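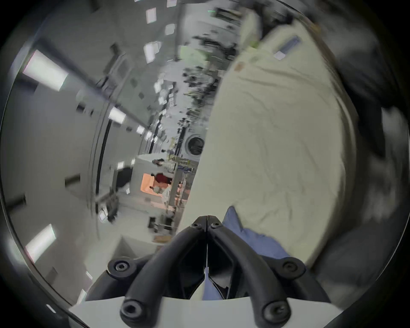
I have been to a fair few courts in this job, and I'd never been to one where the clerk lent me her cushion. The benches in room 2 of the immigration tribunal at Junden are bare pine, you see, and she could tell by looking at me that I was planning to stay all day.

I'd come because of Frans Willems. Frans is a lawyer of the old sort (two phones, no umbrella) and for most of last year he had been ringing me up to complain about dates. His clients kept being given hearings, turning up in their best clothes, and being sent home with a slip of paper and another date. One man had been through it so often that he kept the slips in a biscuit tin. Come and sit in, Frans said. So in February 2025 I went and sat in.

The list pinned to the door had 50 names on it. I read it twice, thinking I'd got the week's list by mistake, but no — that was the day. One judge, one interpreter for three languages, and a heating system that knocked whenever anyone tried to speak quietly.

What struck me first was how polite it all was. I think I'd expected raised voices. The judge said good morning to every single family, even at four in the afternoon, and then mostly she told them she was very sorry. A file hadn't arrived from the border office at Grisard. A medical report was in the wrong language. A woman who had come 100 miles on two buses with a sleeping toddler was in and out in less time than it took me to find my pen. She thanked the judge, picked up her bags and asked me, of all people, where she could warm a bottle. I took her across the road to the café, and we both missed the next case.

The trouble began, as far as I can piece it together, when the ministry decided that everyone stopped at Grisard should be put before a judge, even those who used to be dealt with by post. It sounds fair enough when you say it quickly! But the new cases came in at one end and no new judges came in at the other, and by the time I visited, the waiting time at Junden had reached 530 days. People get married in that time. They have babies, lose jobs, move flats and miss the letter that was sent to the old flat.

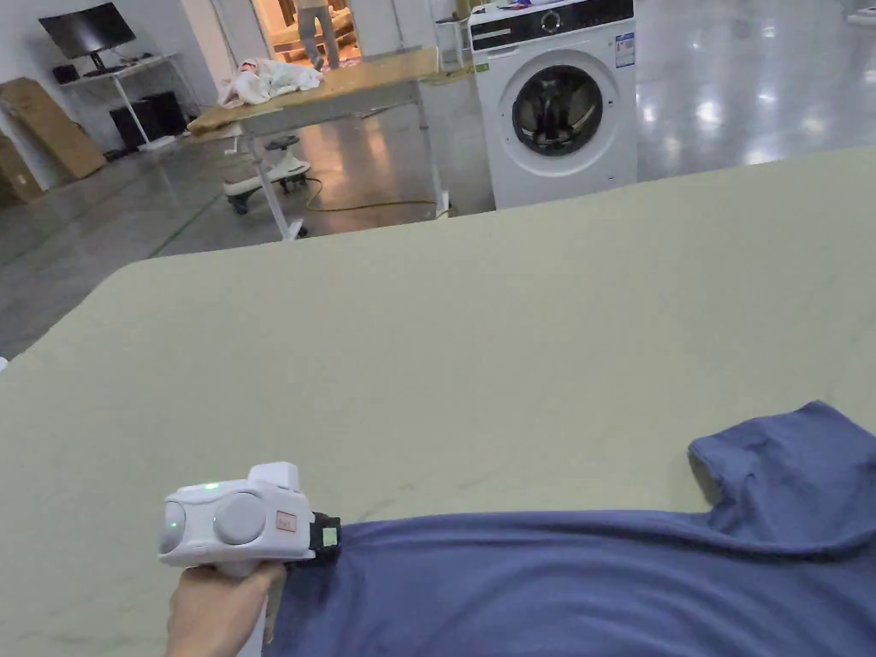

What looks like a T-shirt laid out on the table.

I had lunch with Teun Michiels, who ran the tribunal office until he retired and still can't keep away from the place. He ordered soup for both of us without asking and drew me a diagram on a napkin, which I have in front of me now and still don't follow. The gist was that a postponed case doesn't go to the back of the queue or the front of it. It goes wherever there's a gap, and the gaps are made by people who don't turn up. "So you're always hoping somebody's bus breaks down," he said, and then looked rather ashamed of himself and went back to his soup.

There is a plan, of course. A second courtroom is meant to open in April, in the old Jansen building behind the station, and two judges have been promised from the coast. Frans says he'll believe it when he has sat in it. He has had three clients listed there already, in a room that had no door when I walked past.

I stayed until the end, cushion and all. The last case was called well after six: a young man in a borrowed jacket, the sleeves far too long, who had been there since the building opened. His file was there. So was the interpreter. The judge heard the whole thing, start to finish, and told him he would have her decision in writing. Frans shook his hand, then shook mine, and went off to look for his other phone.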